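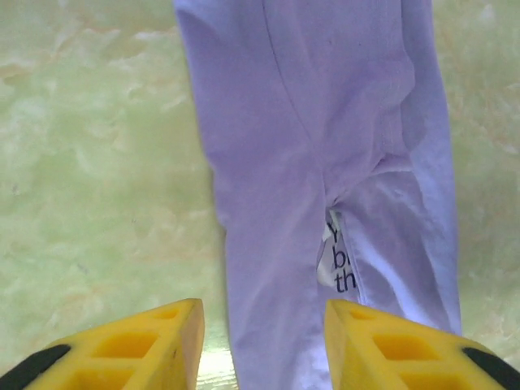 Lilac on pale green. Long thread coming, get a cup of tea.

Right, so I said months ago I'd write up what I've learned from dyeing old clothes at home, and then I didn't, and people kept asking. I'm finally doing it tonight while the pasta's on.

First thing. Check the label before you fall in love with a colour. Cotton, linen and viscose take ordinary hand dye beautifully. Polyester just sits there looking at you. I once spent a whole evening stirring a polyester blouse and it came out the colour of weak squash.

Blends are a gamble. Half cotton, half polyester will give you about half the colour, a sort of heathery version of whatever's on the packet. Sometimes that's lovely! I have a grey top that was meant to be black and I wear it more than anything else I own.

The stitching is nearly always polyester thread, by the way. So your freshly dyed navy trousers will have white stitching all the way round, and you either decide that's a feature or you go over it with a fabric pen (I've done this, it took two films and I don't recommend it).

Weigh your clothes dry. Please. I use the kitchen scales with a carrier bag on top. One packet of the dye I use does 500 grams to the full shade, and anything over that comes out paler. My last batch was 484 grams so I was feeling very smug.

Someone will ask so: the dye is Gadent, the powder, not the liquid. I've had the liquid go streaky on me twice. No one is paying me to say this, I buy it from the hardware shop next to the chemist like everybody else.

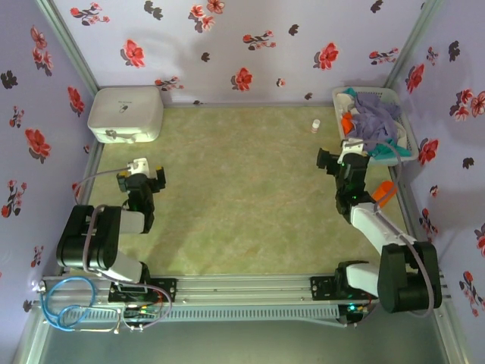 Now, purples. Purples are the reason I've got any grey hair. A purple is a red and a blue in a trench coat, and the two halves don't always go into the cloth at the same speed. Pull it out early and you can end up with pink. Leave it sitting in one corner of the bucket and you get blue blotches with a pink edge, like a bruise.

What fixed it for me was a bigger bucket and less wandering off. Mine holds 14 litres and the clothes need to be able to swim about in it. If you're poking at a solid lump, it's too full. Take something out and do a second round.

Stir for the first ten minutes without stopping. I know. Put the radio on. After that every few minutes is fine, and you can have your tea in between.

Dissolve the powder in a jug first and pour it through an old pair of tights into the bucket. Any grain that hasn't dissolved will find the front of your shirt and leave a dark freckle on it. I've got one on a T-shirt right where a badge would go, so it now has a badge.

For pastels, use a quarter of the packet and take the clothes out when they look too dark. Wet cloth always looks deeper than dry cloth. My rule is that if I like the shade in the bucket, it'll be too pale on the line.

Hakim Jugah asked on the last thread whether you can dye over a stain. Sort of? The stain stays, it just changes colour along with everything else. Tea and coffee marks mostly vanish under something dark. Oil doesn't, oil blocks the dye and you get a ghost in the shape of your lunch. Washing-up liquid first, leave it overnight, then try.

And bleach marks go the other way. They take the dye but come up lighter than the bit next to them, so if you've got bleach spots on black leggings you'll want to go black again, and maybe twice.

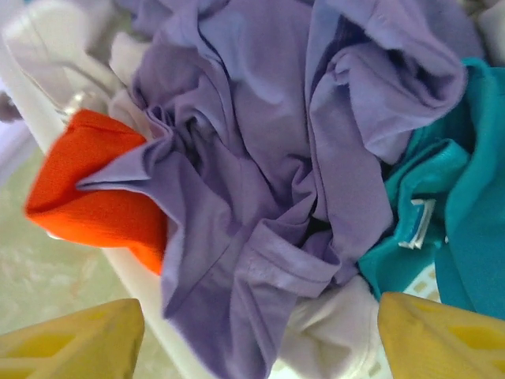
Rinsing is the boring bit and it's where I've gone wrong most often. Cold tap, keep going till the water's clear, and then keep going for a while after you think it's clear. Then a wash on its own with ordinary detergent. Then run the machine empty, or the next person's white socks will be a surprise to them.

(The next person was my sister Eva. The socks are very pretty now. She does not agree.)

Dry in the shade if you can. I left a lilac vest over the back of a garden chair for most of July and one side of it is now practically white. The side facing the fence is still perfect.

Cost, as I get asked this a lot as well. I've kept a list on the fridge since I started and I've spent 110 pounds altogether, and that includes the bucket, the gloves and a replacement for a wooden spoon I wasn't supposed to use. I've bought hardly any clothes in that time, so I reckon I'm ahead.

Gloves! Forgot gloves. Long ones, the sort that come up past the wrist. Short ones fill up the moment you reach for something at the bottom, and then you're at work with green hands explaining yourself to people in meetings.

If you want to read up properly, the Cloutier book is the one I'd borrow from the library. It's old and the photos are all brown but the chart of what goes over what is brilliant. Yellow over pink, blue over yellow, it's all in there.

Next one I'm trying is a Vorholm duvet cover, king size, currently a sad beige. It's going to need the bath and I haven't told anyone I live with yet.

Pasta's boiled over. Put your questions underneath and I'll get to them after I've cleaned the hob — and yes, you can dye a bra, but the straps will never match.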